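Sealing a butcher block counter: mineral oil or hardwax oil?

Kitchen and Bath > Countertops > Wood surfaces

Posted by Yaneth Cáceres

I'm replacing laminate with solid maple butcher block along one wall of a small kitchen. The run has no sink cut-out, but the left end finishes close to the dishwasher. The blanks arrived unfinished and are lying flat in the spare room with cardboard between them.

The supplier's sheet says "oil before use" and gives no product. The store sold me a bottle of mineral oil. My brother-in-law says mineral oil never cures and that I should return it and buy a hardwax oil. I don't plan to cut directly on the counter. I do roll dough on it, so whatever goes on has to tolerate flour, a bench scraper and a damp cloth several times a week.

Which finish, how many coats, and do I need to do the underside? Also, what grit should I stop at? The blanks feel like they were sanded to 120.

Igor Czarnecka
Accepted by the poster

Your brother-in-law is right about the chemistry. Mineral oil is a non-drying oil. It soaks in, sits in the pores and gradually migrates out or washes away with detergent. It is fine for a cutting board that gets re-oiled every few weeks. On a counter it means regular maintenance indefinitely, and it gives very little protection against standing water.

Hardwax oil is a blend of drying oils and waxes. The oils cure by reacting with oxygen and leave a surface that resists water for a reasonable time and can be repaired locally. For a counter you don't cut on, that is what I would use. Read the label for food contact once cured, and follow the stated cure time, which is longer than the dry-to-touch time.

Procedure:

Sand to 150, then 180. Stop there. Many hardwax oils take poorly on wood sanded much finer because the surface starts to burnish.

Vacuum, then wipe with a barely damp cloth to raise the grain. Let it dry overnight and knock it back lightly by hand with the last grit.

Apply a thin coat, working with the grain. Wait the time on the can, then wipe off everything that hasn't been absorbed. Sticky counters nearly always come from excess left on the surface.

Apply 2 coats on the top face. Add a third on end grain, which absorbs far more.

Yes, do the underside. Bare wood on one face takes up moisture faster than the sealed face and the slab cups. The underside doesn't need to look good but it needs the same number of coats. Next to a dishwasher, also fit a foil or plastic vapor barrier under the overhang.

Fasten through slotted holes or with figure-eight clips so the wood can move across its width. Don't glue it to the cabinets.

Lay used rags out flat outdoors, or soak them in water before disposal. Drying oils give off heat as they cure, and a balled-up rag can ignite.

If you already put mineral oil on any of the blanks, say so before going further. It interferes with adhesion and needs to come out first.

Shiela Sarmiento

just use the mineral oil. mine has had it for years and looks ok. there is a dark ring where the kettle was but you can sand that

Teodoro Sison

Agree with Igor on most of it. Two additions.

Color. Clear hardwax oil on maple goes slightly yellow, and any oil with a lot of linseed goes further. Test on the underside in the light of the room it's going into. Under a gray wall cabinet the same board reads darker than it does in a bright garage. If the backsplash is white tile, the warmth in the wood will be more obvious, so check a sample against the tile before committing.

Joint at the wall. Leave a small gap behind the counter and close it with flexible sealant. Grout there will crack the first winter.

Two views of a light brown wood counter:

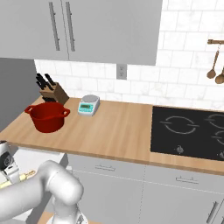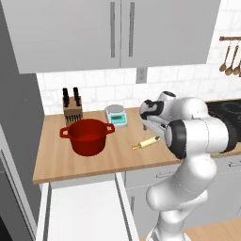 Bokmont, July

Yaneth, for dough work specifically, wait out the full cure before using a scraper. Scrape at a low angle, and wipe the flour off dry first. Wet flour packs into end grain and is tedious to remove.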